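Velov gripper build, October progress report
To: Siriwan Workshop small projects fund

Good news first: the gripper closes, it holds things, and I can pick it up and work it with one hand! When I wrote last time the linkage was still a pile of parts on my side of the shared bench, so this month feels like a big jump.

Spending stands at $745. Most of that went on bushings, fasteners and two reprints of the outer links (my first set bound up about halfway through the stroke, and sanding only made them sloppy). The third version moves beautifully. I also switched suppliers to Pemance for the hardware, and the holes finally match the drawing.

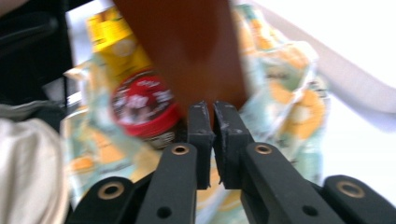 Velov hand-held gripper, pads closed on a flat reddish-brown piece.

The finger pads are the part I'm happiest with and also the part that needs the most work. The edges are already scuffed gray, and I'd like to try a softer facing before they get any worse. The bushings in the linkage were worth every penny. I logged 3546 open-and-close cycles on the bench counter and the play at the joints is still small enough that I have trouble feeling it.

Still to do: new pad facings, a proper handle, and a write-up of the parts list so other members of the Zonumard workshop can build their own. I'd also like 2 more evenings a month on the big printer, if the schedule allows. No extra money needed for now. Drawings are in the shared folder under "links, version 3."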